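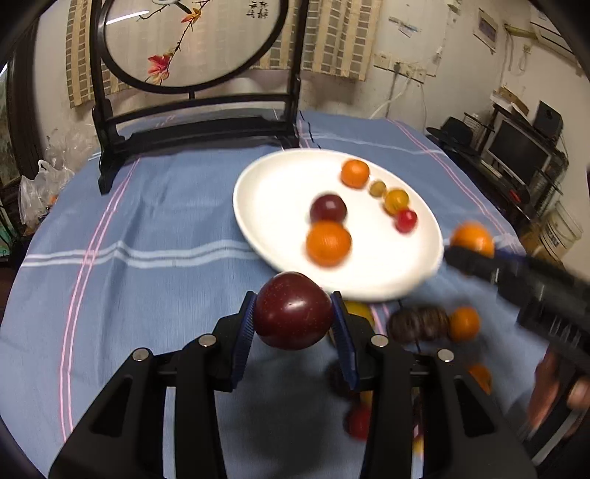
Hotel furniture has gone grey. Grey banquettes, grey headboards, grey carpet tile with a slightly different grey in it. I've fitted out breakfast rooms for long enough to remember when a client would walk in with a swatch and a bit of nerve. Now they want "neutral". I keep asking what's wrong with a tablecloth like this one, muted blue with white and pink stripes going both ways, and a dark red plum against it. You'd want to sit down. You'd want toast.

Latest job, a seaside place, 742 chairs across the restaurant and function rooms. Spec sheet from Gurnier, every line the same oatmeal weave. I asked for five in a proper green, just to try by the window. Was told it would "interrupt the palette". Good! Interrupt it.

The argument is always wear. Grey hides dirt. It doesn't, not really, egg yolk shows up on grey like a road sign. What hides dirt is pattern. A busy check, a small stripe, a fleck. Our grandparents' boarding houses knew this, and so did every coach firm in the country. Holst do a woven stripe that I've seen go through over 400 covers a morning at one site and still look decent in January, and it gets ordered about never.

Second argument, resale. The owner might sell, the next owner might hate pink. Fine. Reupholster the seats. Gavonier will send loose covers in a fortnight and the frames dont care what colour they are. Nobody ever refused to buy a hotel over a cushion.

What really drives it is photos. The booking sites. Everyone wants the room to look like the other rooms people already clicked on, so they all get closer and closer till I can't tell my own jobs apart. Had a portfolio page up last month and put the wrong hotel under the wrong name. Client didn't notice. Took me a week to notice myself.

So, a small ask of anyone signing off a fabric schedule this spring. Pick one thing. Seat pads, curtains, the cloth on the buffet. Hirico will run a custom colour at 1000 metres, less if you ring and are nice about it. Get the sample out into the acutal room at breakfast time, with food on the table, and look at it there. Then order the stripe.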